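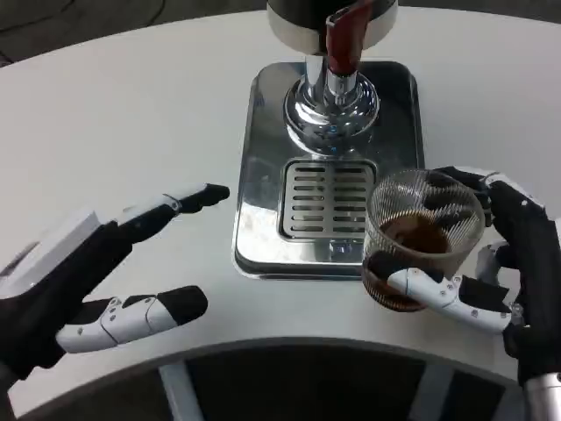

*Kai-wen Yeh*

# Chapter 4: Serving Drinks from a Dispenser

If you have ever stood behind a breakfast buffet, you already know how much of the morning goes by at the drinks table, and I'm so glad we have reached it at last! A dispenser with a red lever, a chrome column and a slotted tray asks very little of you, but it does like to be treated kindly. In my first September at the Hallent dining room I wiped that tray all day long (and still found fingerprints on the chrome).

Ribbed tumblers are my favorite for coffee, as they're easy to hold.

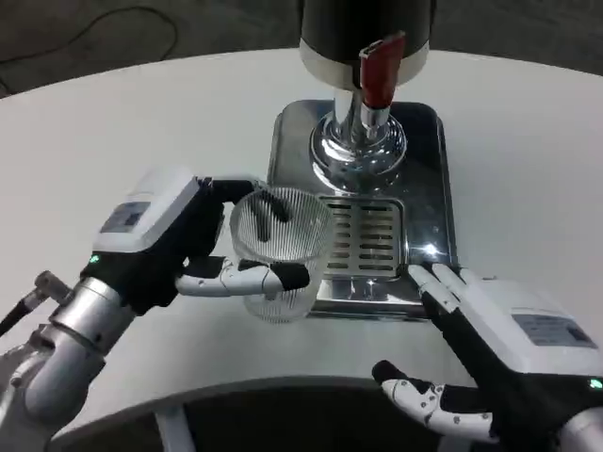

285

Bring the empty glass in low over the tray, a little to one side of the grate, and then slide it under the spout before you so much as touch the lever. We'll come back to the lever in the next section, along with the cleaning of the grate, so have a soft cloth ready.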